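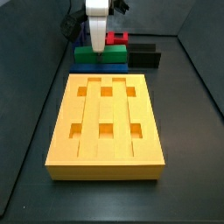

The Flakano bench cell ships in two cartons, and the second one holds the part that most buyers will end up judging it by. The arm, the controller and the enclosure panels are in the first. The second contains a block tray, a set of colored blocks and a printed sheet of assembly tasks, sold together as the Kirna kit. Flakano lists the cell for training labs and small integrators who want to test a control program before committing it to a production line.

We ran the cell for 12 working days with the 2.1 release of the control software. Setup was done by one person with the supplied hex keys. The panels slot into a base rail and lock at the corners, and the arm bolts down from above. The manual puts arm mounting before panel fitting, and this order should be followed. With the panels in place there is not enough room to swing the longer key.

Calibration

Out of the box, the arm does not know where the tray is. The operator jogs the tip to three reference points, confirms each on the pendant, and the software computes a frame. On our unit this had to be repeated each time the tray was lifted for cleaning. The tray has no locating pins. Snædís Hallgrímsson, product lead at Flakano, told us that pins were left out on purpose.

"Customers asked us for a fixture that can be put down anywhere," she said. "If you pin it, you are testing a fixed program. Most of them want to test whether the program can find the part."

That is a fair position for a vision-guided program. For a shop that wants to compare cycle times from one day to the next, it is a nuisance. Two of the testers clamped the tray at the corners after the second day and left it that way.

The tasks

The tray has six square holes in two rows, with a long groove on either side of the middle column. The grooves are open at the rear edge and stop partway to the front. The task sheet builds on that layout in stages. Early tasks are simple picks from a stack. Later ones ask for a block to be lifted, carried over the tray and set into a recess, and the last group involves parts with awkward outlines, including a red block in the shape of an H.

Stacked blocks are where the differences between programs show up first. A long block lying on another long block gives a top-down picker plenty of surface to find, and very little to say where the middle is. If the pick point is off center, the free end drops as the block leaves the stack. The demonstration program supplied with the cell takes the pick point from the block outline and has no correction step once the part is in the air.

Over the full test we logged 589 picks with the demonstration program, of which 12 ended in a drop or a protective stop. All but one of the failures involved the black blocks. They have a matte face and the panels are dark gray, and the supplied camera settings do not separate the two well. Raising the exposure helped with the black parts and washed out the tray, whose upper surface is a bright matte yellow. Preben Riis, who runs the automation lab at Irkmont and has used the cell since September, keeps two exposure profiles and switches between them inside the program.

"It costs a fraction of a second per cycle," Riis said. "I would have preferred lighter panels. We asked, and they are looking at it."

Flakano confirmed that a light gray panel set is in preparation but gave no price.

Software

The programming environment is a block editor with a text mode underneath. Edits made in text carry back to the block view as long as they use the standard library. Anything outside it shows up as a gray box labeled "custom" and can no longer be edited graphically. The library itself covers motion, grip, wait, frame lookup and a small set of vision calls. There is no force control call in the 2.1 release. Placing a block into a square hole is therefore done on position alone, and a small error in the tray frame ends with the part resting on the rim.

The competing cell from Zieliński does include a compliance mode, and for insertion work it is the better choice. It is also larger, needs a dedicated table and has no enclosure as standard. The two products overlap less than their brochures suggest.

Logging is good. Each cycle writes a plain text record with joint positions, tip position, grip state and any fault code. The controller stores 2000 cycles before it overwrites the oldest, and the export takes a few seconds over the network port. Fault codes are explained in the manual, with the exception of code 300, which appeared twice during our test after a cold start. Support identified it as a timeout on the camera link and sent a configuration change that cleared it.

Build and upkeep

The arm has a glossy white casing that wipes clean. The tray is a thick block and did not shift under light contact, though it did move when the tip was driven into its side wall during a deliberate fault test. Blocks showed light scuffing on the corners by the end of the test. Replacement blocks are sold singly or as a set, and the tray can be ordered separately.

Noise is low enough for a classroom. Enclosure access is from the front – the manual calls for the arm to be stopped and the pendant key removed before reaching in, and the cell will not resume until the key is back and the operator has confirmed a clear workspace.

Verdict

As a trainer for pick and place programming, the cell does its job and the task sheet is well graded. The lack of force control limits what can be learned about insertion, and the dark panels make extra work for anyone using vision. Buyers who plan to compare programs over time should budget for clamps.

Test unit supplied by Flakano and returned 1/18/20. Software tested: 2.1, with the support configuration change applied from the fifth day onward.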